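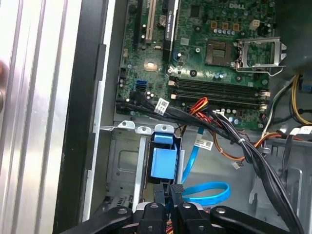 **ブロンダノ・ロッジに学用品を持ち込む場合、荷物は別料金になりますか。**
寄付品専用の「ユー・バッグ」に入れてお預けいただければ、送迎車への積み込みは無料です。

## ユー・バッグ(寄付品用ダッフル)

ご予約時にお申し込みいただくと、出発前にご自宅へお送りします。村の学校へ届ける文具や衣類をまとめるための袋で、ロッジ到着時にフロントで回収します。

- 素材:防水帆布
- 積載上限:6kg
- 貸出数:1予約につき2枚まで
- 貸出料:無料(紛失時は1,687円) 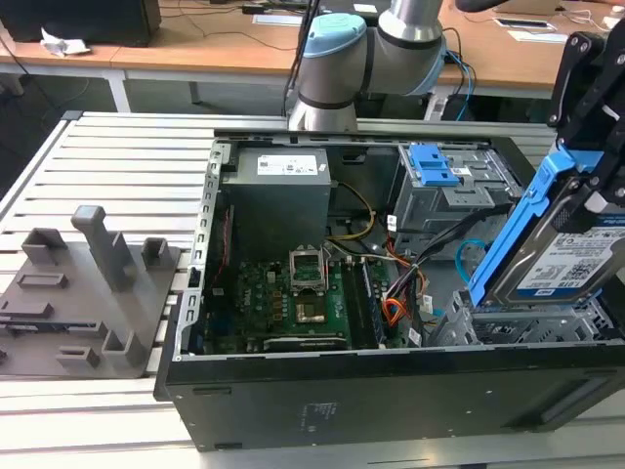
小型機の区間では硬いスーツケースをお預かりできないため、袋の中に箱を入れないでください。ノートや鉛筆は包装を外して詰めると、かさが減ります。液体と電池類は対象外です。

学校への配達は毎週土曜日の午前中で、担当はガイドのカラボ・ムツァリです。同行をご希望の方は、前日の夕食までにお知らせください。
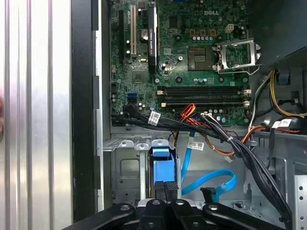
11月は学年末にあたり、配達をお休みする週があります。その間にお預かりした品はロッジの倉庫で保管し、授業の再開後に届けます。受け取りの連絡は、ご予約時のメールアドレス宛てにお送りします。

お申し込み:予約係 パレサ・クッツェー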